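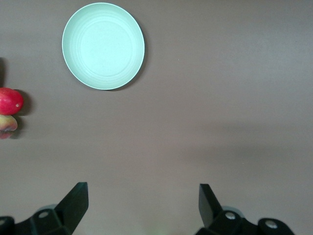
Dishwasher leaving a gritty white film on everything, started in June just after we moved. It's a Kastolby slimline, came with the house, no manual. Worst on glasses but plates get it too, including the light green ones we use every day, like that one with the rings moulded in it. Wipe it with a finger and it's chalky, comes back next wash. Have tried: cleaning the filter, a hotter programme, Plultus tablets instead of the supermarket ones. No differnce. Salt light is off so I assumed salt was fine?? Water is hard here, kettle furs up in no time. Do I need a new machine or am I missing something obvious. Don't want to pay a callout just to be told I'm daft.

Maëlys Maillard
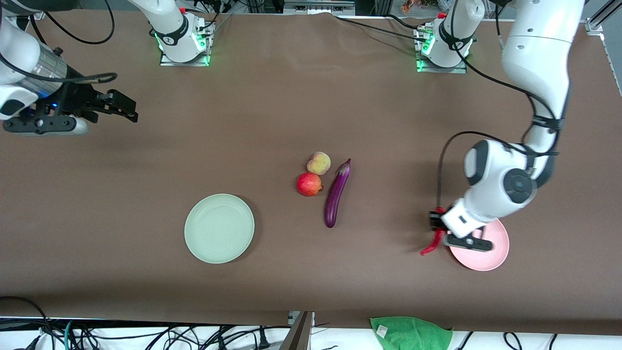 Salt light off doesn't mean much on those. Ours only came on when I'd moved the hardness setting off zero. If the last people lived somewhere soft, or just never set it, the machine isn't softening anything. Hold the start button in while you switch on, keep holding til the display blinks, then press to step up. Ours goes up to 5. Very hard water, go for 5, otherwise try 3 and see. Might be a different button on yours, mine's a few years old.

Then take the salt cap off (bottom, under the lower basket) and look. Should be water in there up to the top, that's normal, don't bail it out. Fill with proper dishwasher salt, not table salt. Run a rinse straight after, spilt salt will mark the steel.

Film that's already on: bowl of white vinegar on the top rack, empty machine, hot wash. Took 2 goes for ours. If the glasses are still cloudy after vinegar it's etching and that won't come off, sorry.

Sidix

Just use more rinse aid. Always works for me.

Lefèvre

Rinse aid helps with drips but it won't cure limescale, she'd only be hiding it. Agree with Sidix about the hardness setting. Also check the salt cap is screwed down properly, a loose one lets salty water into the wash and you get exactly that gritty feel. My mum's was like it for months. The rubber ring had perished, cheap to replace. And don't trust all in one tablets in a hard area whatever the box says, fill the salt anyway.

kettleandtoast94

Right, cap was tight but no salt in there at all, just water. Hardness was on zero. Have put it up to 5 and filled it, vinegar wash is on now. Thank you, will stop looking at new ones for the moment

Maëlys Maillard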